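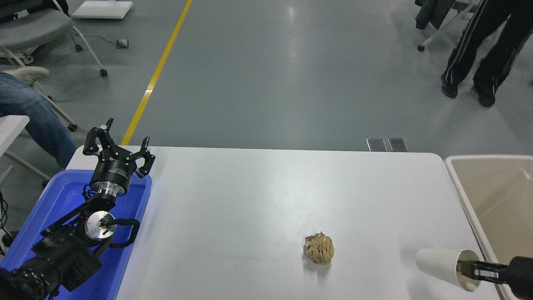

Wadded paper on the white table, a paper cup at the right and the beige bin beside it.

Clearing Up at Kaltstead, gallery posted by Angelica Aquino, 3 November 2023

I have a soft spot for the end of a workday, when the tables get their tops back and all the odds and ends go wherever it is they go (I could happily look at tidy tables all afternoon, and I know Elsa Torvik feels the same way!). So this little gallery is all about clearing up, with nothing grander in it than paper, a cup and a bin.

I do love the tan color of that paper against the white, and every fold in it has its own bit of shadow.
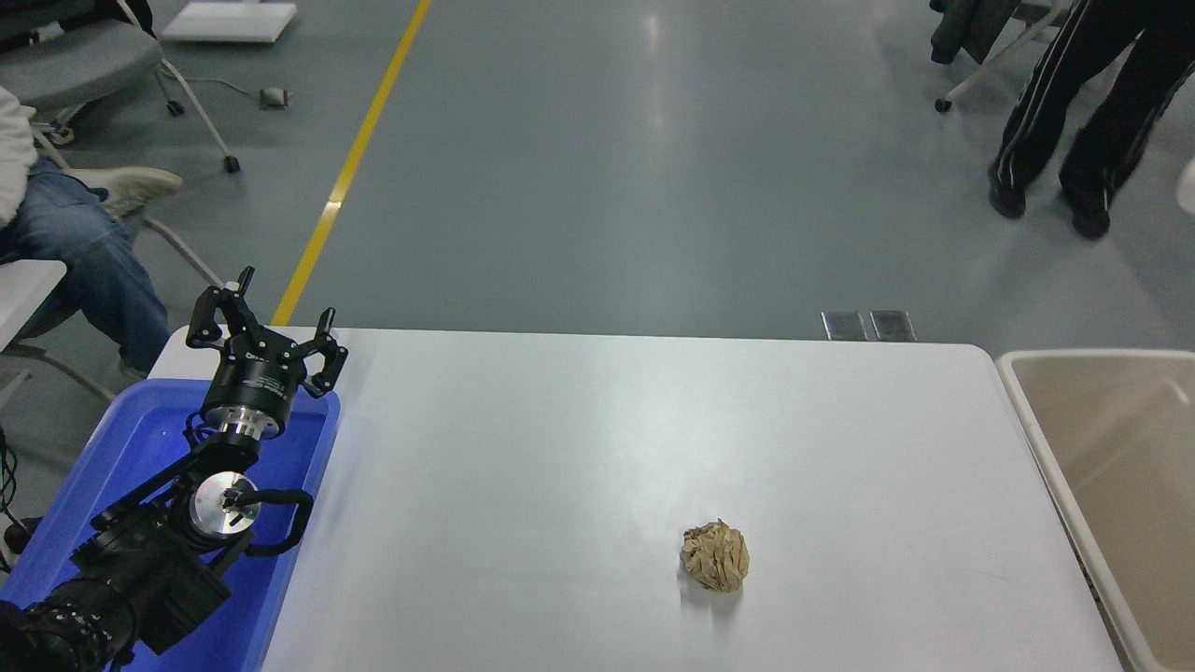

Elsa likes to leave the paper for last and do the cups first, and I've always gone the other way around, so we've agreed to keep on disagreeing. More from Kaltstead when I get the October ones sorted.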